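2024-11-01

Notebook, choir sound bench, Prarkirberg

Finally got a whole afternoon with the practice recordings, so this is a long one. Quick catch-up for anyone who only reads every third entry: the treble section has been learning the new winter piece from home tracks, and the home tracks have been driving everybody crazy. Too quiet in the second soprano line, a click that wanders off from the piano, and one verse where the breath marks don't match what we sing in rehearsal. My job this week is to make them usable before the November run-throughs start.

I pulled up the old session first. It was done on the Koller, which I still love, but whoever set the levels (me, last spring) left the piano way too hot. You can hear the kids leaning on it. Take the piano out and the pitch sags by the end of the second page, every time, in the same two bars. Good to know! I wrote those bars on the big score in pencil so we can work on them with no piano at all.

Then the click. I had a theory that it was drifting because I'd bounced the files twice, and the theory was wrong. The tempo map has a tiny slowdown at bar 111 that I drew in by hand and forgot about, and the click was printed before I did that. So the singers slow down, the piano slows down, and the click just marches along. Reprinted it from the map. Checked it against the piano at the start, at the slowdown and on the last chord, and all three line up now.

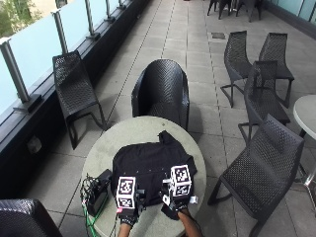 The second soprano line took longer. Turning it up made it louder and no clearer, it just got honky. What helped was cutting a bit of the low mud out of the alto guide and rolling the top off the piano – then the line popped out by itself at nearly the old level. I tried a narrow boost at 3000 on the guide voice too, and on the small speaker it was great, and on headphones it was like being poked in the ear. Took it off again. Most of the families play these on a phone in the kitchen, so I did my final listening on the phone, flat on the counter, with the fan going.

A note about panning, so I stop having this argument with myself. Your own part in the left ear, everything else in the right, is how we did the last set, and the older kids like it. The little ones only ever seem to use one earbud. So half of them were hearing their own part with nothing around it, and the other half were hearing everyone except themselves. New set is all mono. Own part up front, the rest tucked behind. If someone wants the split version I can make it in a few minutes, the session is saved with both buses in it.

File names next. I'm giving in and putting the part name first, then the piece, then the verse. The folder is called Zurano, same as on the shared drive, and the whole thing is 333 megabytes, most of it the full-quality masters that no family needs. The compressed copies are in their own folder inside. Please please don't rename anything in there, the links on the rehearsal page point straight at those files.

Breath marks: I still don't know which version is right. The printed score has a breath after the long note in verse two, and we've been carrying it over since our second rehearsal. The recorded guide breathes. I like the carry-over much better, but it's a lot to ask of an eight-year-old on a long phrase. Maybe stagger it? Leaving the guide as it is for now and putting a question mark on the page.

Also tried the Istevier reverb on the demo mix just for fun. Lovely on the last chord, the whole thing floats. Terrible for learning notes, you can't hear where anything ends. Demo only.

Still to do:
Record the spoken text for verse three, slowly, with the vowels the way we want them.
Fix the page turn noise before the alto entry (it's on the guide mic, so it may need a new take).
Swap out the long cable by the piano, it crackles if you so much as look at it.
Move take 1215 out of the trash folder. It's the one with the good ending and I very nearly lost it.

Uploading the compressed set tonight. Masters stay on the bench drive until the spoken text is in.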